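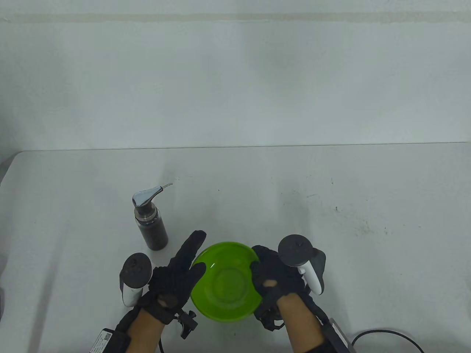

Preguntas frecuentes del vivero Vörös

Última actualización: 4 de febrero de 2026

Hola, soy quien contesta los correos (y también quien riega, carga la furgoneta y se pelea con los formularios). He juntado aquí lo que más me preguntáis sobre el vivero, los pedidos y el dichoso permiso de plantas medicinales. Si falta lo tuyo, escríbeme y lo añado.

¿Qué cultiváis exactamente?

Manzanilla, melisa, salvia, tomillo, lavanda, caléndula y, desde el otoño pasado, un poco de equinácea que me tiene enamorada. Vendemos planta joven en maceta y también manojos secos. Empezamos con flor de temporada, como casi todo el mundo en Jesach, pero las petunias me aburrían y las aromáticas aguantan mucho mejor mis despistes con el riego.

¿Tenéis licencia para vender plantas medicinales?

Tenemos el registro de productor y el pasaporte fitosanitario, que es lo que nos piden para vender planta viva. Para la planta seca hay otro trámite aparte, el de alimentación, porque la vendemos para infusiones y no como remedio de nada. Por eso en nuestras bolsas no vas a leer que la melisa cura el insomnio. A mí me sienta de maravilla después de cenar, pero eso es cosa mía y no va en la etiqueta.

¿Y cannabis? ¿Vais a cultivarlo?

No. Me lo preguntáis todas las semanas, así que lo pongo en grande: NO. Es otro permiso, otra seguridad y otra inversión, y con un invernadero como el nuestro no tendría ni pies ni cabeza. Tampoco vendemos semillas ni esquejes ni sabemos quién los vende.

¿Cuánto espacio tenéis?

El invernadero grande mide 520 metros cuadrados y luego está la parcela de fuera, la de la lavanda, con unas 2000 plantas si el invierno se porta bien. Antes teníamos también un túnel de plástico, pero se lo llevó el viento en noviembre - literalmente, acabó en el campo del vecino - y no lo hemos vuelto a montar.

¿Se puede visitar el vivero?

¡Claro! Avísanos antes por teléfono, eso sí, que a veces estamos los dos repartiendo y te encuentras la puerta cerrada. Desde Skusumville se llega por la carretera vieja, pasado el depósito de agua a la derecha. El navegador se empeña en mandarte por el camino de Sonden: no le hagas caso, que en cuanto llueve se pone imposible y ya he tenido que sacar dos coches con el tractor.
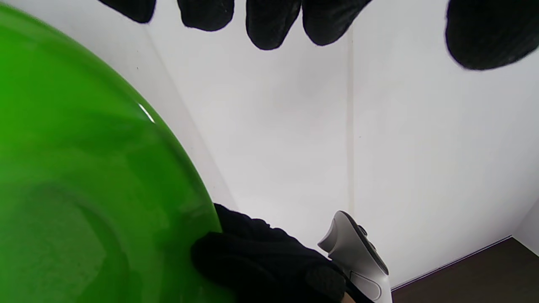
Cuenco verde, sujeto con guante negro de punto.

¿Hacéis envíos?

De planta seca, todo el año. De planta viva, solo en primavera y otoño, en cajas de 4 macetas. El envío sale gratis a partir de 60 euros. Si la planta te llega mustia, quítale el cartón, riégala y dale un par de días a la sombra antes de darla por muerta. Si sigue fatal, mándame una foto y te la repongo en el siguiente reparto.

¿Usáis pesticidas?

En las aromáticas usamos jabón potásico y mucha paciencia. No tenemos sello ecológico, así que no te voy a decir que lo somos. Hemos empezado a mirar los papeles, pero hay un periodo de conversión y prefiero no prometer fechas.

¿Puedo sembrar aromáticas en casa en pleno invierno?
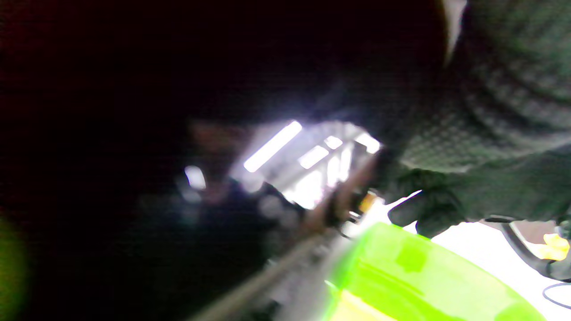 Puedes, aunque yo esperaría un poco si no tienes una ventana buena, sobre todo con el tomillo, que es lentísimo y se ahíla en cuanto le falta claridad. La albahaca, ni lo intentes sin calor. Con la melisa y la salvia hay más margen, y ahí no hace falta gastarse un dineral en lámparas moradas: para arrancar un semillero pequeño me he apañado muchos años con un tubo fluorescente blanco, de los alargados, como el que brilla en diagonal en la foto. Ponlo cerca de las plantitas, ve subiéndolo a medida que crecen y apágalo por la noche.

Quiero montar un vivero pequeño, ¿por dónde empiezo?

Por el ayuntamiento, antes de comprar ni una maceta. Yo lo hice al revés y me tocó mover el riego entero porque estaba demasiado cerca de la linde. Pregunta por el uso del suelo y por el agua, y después ve a la oficina agraria con todo por escrito. Si te agobian los papeles, a nosotros nos ayudó Si-woo Wang, que lleva expedientes de varios productores de la zona y contesta hasta los domingos. Dile que vas de mi parte, a ver si así me perdona los retrasos con las facturas.

¿Vendéis a herbolarios y restaurantes?

Sí, con tarifa aparte. Escríbeme contándome qué cantidades necesitas y cada cuánto. La caléndula seca se nos acaba enseguida, o sea que si quieres de la próxima cosecha resérvala ya; no pido señal, solo que me avises si al final no la quieres.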